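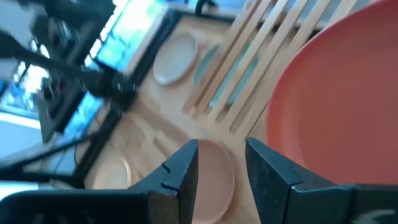
Page last changed: 26th January

Open day at Stulura - notes from the visit

Written up on the train home so excuse the state of it. Five of us went: me, Delyth Vaughan, Sioned Watkins, Ebuka Sani and Chiamaka Nwosu. Tickets free but you had to book, and Delyth booked back in December, thank goodness, as the morning slots were all gone by Christmas.

Getting there. Train, then the number 67 bus from outside the station. Gets you to the gate. Drivers don't call the stop so watch for the water tower. Car park full by ten, people up on the verges.

Sign in at the hut, sticky badge, coat pegs. Badge fell off me twice.

First room is the tableware. Stulura do coloured plates mostly, plus the wooden bits that go with them. Tables laid out with things you were allowed to pick up, and I spent far too long there. Light wooden dish rack, slatted, with a pale sage green plate standing up in it. A big coral red plate, matt and smooth. A peachy pink round one, smaller looking, flat on the table, and a light grey oval. I'd gone in wanting the green and came out wanting the coral. Sioned says coral will look tired in two years. We will see.

The colours sit together better than I expected. Pink and red on one table sounds like a headache but with the grey near them and the pale wood it was fine. Chiamaka took down the colour names for her kitchen and then left the paper on the bus. If anyone has it, please post it on.

The rack is sold as Flurkulard. Asked about the wood and whether it goes black at the bottom like mine at home did. Answer from Ebere Uzor, who was looking after the tables: stand it on a cloth, oil it now and then, never leave it in the sink. Fair enough. Also asked if a proper dinner plate stays up in it and she said yes, but put the heavy ones at one end and not in the middle. Didn't ask why, there was a queue behind me.

Oval plates. Ebuka wanted to know what they are for. Fish, apparently, or toast for two. He bought two.

Then the glazing shed, in groups, yellow line on the floor and you stay behind it. Warm in there, lovely after the bus. Every plate gets wiped on the foot before it goes in, by hand, with a damp sponge, and the woman doing it was so quick I couldn't follow what her thumb was up to. She does 500 on a good shift. Most of what gets rejected is for specks, and the specks are tiny, I couldn't see the one she was pointing at untill she tilted it to the lamp.

Kiln not running, so we only saw the door of it. Bit of a shame. The talk was good though, mostly about how reds are awkward and greens behave. Reds come out different top shelf to bottom shelf, so they sort them afterwards and box like with like. Worth knowing if you are buying a set in two goes - take one of yours along and match it.

Wood shop was shut for the day, pity, I wanted to see how the slats go in.

Lunch. Canteen upstairs, run by Butkienė, soup and rye bread and a beetroot thing. Soup very good. Served on their own seconds, all odd colours, mine was a mustard bowl on a blue plate. Queue long at one, short at quarter to. No card machine working at the time so bring coins.

Shop. Seconds along the back wall, firsts by the till. Seconds are 40 per cent off and most of them I could not find the fault. Faretti cutlery on the next shelf, not reduced, nice weight but too long in the handle for me. Delyth got six side plates and had to carry them on her knee all the way back. They wrap in newspaper, so bring a proper bag with a flat bottom, a rucksack is no good.

Last bus back from the gate is the 445, that's quarter to five not a bus number, which caused some confusion in our group and a bit of a run.

Would go again. Would go straight to the tables at opening, before the crowd gets to them, and do the shed after. Wear flat shoes, the yard is cobbled and it was slippy. Pushchairs are ok downstairs but there's no lift to the canteen.

Next open day not announced yet, they said ask at the hut. Sioned has the leaflet with the phone number on if anybody wants it, and she still owes me for the soup.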